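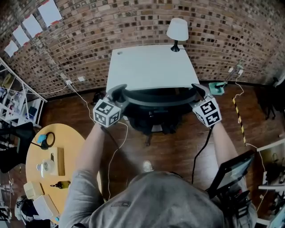
Can a bronze fibula with a replaced pin still be listed as ancient?
Sellers on this list mostly do it, as long as the replacement is stated in the first line of the lot text and the bow and foot are original.

Home Archive Search Subscribe Log in

This site uses cookies to remember your reading preferences. Accept Settings

Re: [antiquities-l] replaced pins, wording
October 20, 2022

> Have a crossbow type from the old Cabrera collection, pin and spring
> are modern, rest looks right. Bought at Plakenby, their ticket just said
> "complete". Do I have to say anything when I sell? Also is
> 600 silly for it?

Yes say it. First line, before the date and the nice adjectives. "Complete" is a lazy word, Plakenby use it for everything. I had 3 from them with the same ticket and one had solder all over the hinge.

600 is high with a new spring. Brendden sold a better one in December, green patina, original pin, and it didn't get there. Try lower or sit on it.

Cabrera pieces should have a small paper label, ink number, usualy inside the bow. If its gone check the box. Old list runs to roughly 3,000 entries and the brooches are near the back. Can look yours up if you send the number, not this week tho.

Don't clean it. Dont wax it either, at least untill somebody has seen the foot.

Postage to Dridton was 12 last time, insured. More now probably.

In haste

Recent threads
- Intaglio in later mount, how to word it
- Brendden sale, late lots
- Lead seals: storage boxes
- Export paperwork for small bronzes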